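What Is a Safety in Football?

I get this question from kids all the time, and I love it, because a safety is the weirdest way to score in the whole game. You get points when you don't even have the ball!

Let's say your team is stuck way back near its own end zone. Your quarterback steps backward, looks for somebody open, and — oof — gets tackled in his own end zone. The other team gets 2 points.

And they get the ball next, too! Your team has to kick it to them. Ouch, right?

My friend Fidelina Castaño coaches a kids' team called the Irkberg Badgers, and last January they won a game 15 to 13 on a safety. The parents in the bleachers had no clue what the referee was doing with his hands. (He puts his palms together over his head, like he's about to dive into a pool.)

One more thing that mixes people up — there's also a player called a safety. He lines up deep on defense and tries to stop long passes. Same word, totally different thing!

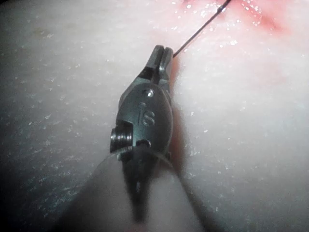 Next Time: What Is a Touchback?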